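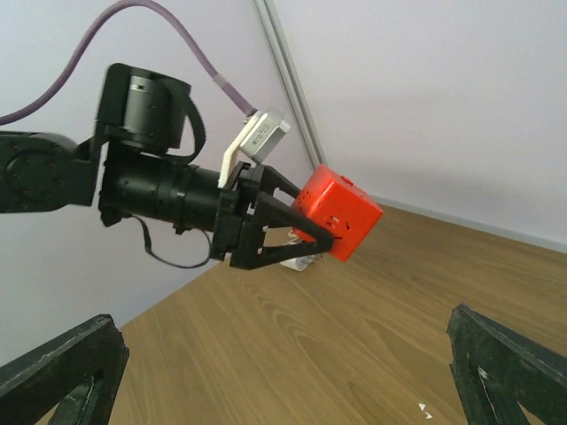
Right wrist camera view, left arm holding the red block

Two-arm handover: throw out the episodes with a fumble?
Posted Wednesday by hestham_bench

Hi all, long-time reader and first-time poster, so bear with me! I'm collecting teleoperated demos of a handover, left arm to right, and I have 386 episodes saved so far. My trouble is that in a good many of them I hesitate before closing the right gripper, or I miss and have to come around again. Do I keep those or start over? My plan was to stop at 1000.

Reply from Osei
Keep the misses where you recover, I'd say, and drop the ones where you gave up. When I did my own handover set I cleaned it until every episode was lovely and smooth, and the policy I trained had no idea what to do once it was an inch off. The long pauses are another matter. Trim those, or you'll get an arm that hangs there thinking (mine did this for a whole afternoon, poor thing). Also, please vary how the block is tilted when you present it. It's easy to fall into one comfortable angle and not notice until you play a bunch back to back.

Reply from zullel
more data. we have 3274 and still adding

Reply from Trendari
Agree with Osei on the pauses. I would train on what you have now before recording any more, even just overnight, and see where it fails. Then go record that part. Which action chunk length are you using?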